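Saturday at the Dirkix open day: shelves, juice boxes and a very patient robot

I'd been meaning to get to a Dirkix open day for ages, and last Saturday I finally dragged myself out of bed and went. Doors opened at 10 am and I was there at five past, which I thought was pretty keen until I saw the lineup for coffee. The organizers say 124 people came through before lunch. I believe it, going by how long I waited for a muffin.

If you haven't come across them, Dirkix works on getting machines to do the dull jobs in small shops — restocking, straightening, pulling the stuff that's been shoved in the wrong spot. They share the building with Bendirel, who make the grippers, so you get two tours for the price of none. Parking was free as well, though the lot behind the building was full by half past ten and I ended up on the street beside the tire place.

Leokadia Głowacki ran the main demonstration, and she was great. She started in on the first group without any slides at all (bless her) and just had the robot, a two-armed thing they call Vorura, put cartons on a shelf for 20 minutes while she talked over it. It's slow. I'm not going to pretend it isn't! My neighbour's kid could do a whole bay in the time it took to place six boxes. But it put them down gently, and when one tipped over it had another go at it without anyone stepping in, and the crowd gave it a proper cheer.

Someone near the front asked why they'd picked groceries when a warehouse would be so much simpler. Leokadia said that was the whole appeal for her. "In a warehouse everything is in the same brown box," she told us. "In a corner shop you've got foil bags that slump, cartons that slide and a price tag hanging right where you want to put your hand." She likes the slumping bags least of all, and said the team has lost entire weeks to them.

The second half was the part I liked best. Before the robot learns any of this, people have to do it, over and over, while it's all recorded from head height. Each session is 60 minutes and then you have to take a proper break, no arguing. The team has 897 recordings of shelf work so far, and they'd like another 400 before they start on fridges and freezers, where the doors are going to be a whole new headache.

You pick one thing up, you put it somewhere sensible, you carry on to the next. There's no script to learn and they don't want you to hurry.

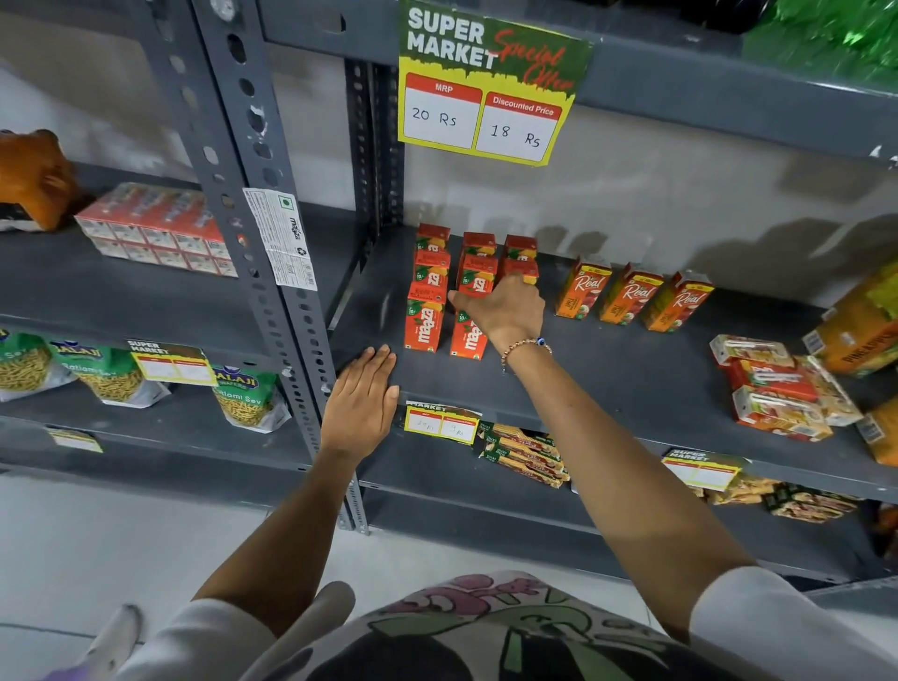 I asked whether it mattered that everybody does it a bit differently, and apparently that's what they're after. Some people steady themselves on the shelf with the spare hand, some reach straight over the front row for whatever's behind it, and some (me, I'm sure) would fuss with the labels until they all faced out. Leokadia reckons the fussers are useful too, up to a point.

Over on the Bendirel side there was a table of gripper fingers you could squeeze and bend, with a favourite-shape vote going on a whiteboard. I voted for the fat rubbery ones. Kalinowski, the shelving supplier from down the road, had a stand there too and was handing out tape measures. I now own two.

One gripe — the sound in the demo hall was awful. Anyone behind the third row missed most of the questions, and a microphone for the audience would fix it.

The next open day is in August, same building, same 10 am start. It's free, but they'd like you to put your name down at the front desk or by phone so they can split people into groups. Closed shoes if you want to go past the yellow line. I'm going back for the fridges, if they're ready by then, and I'll be bringing my own muffin.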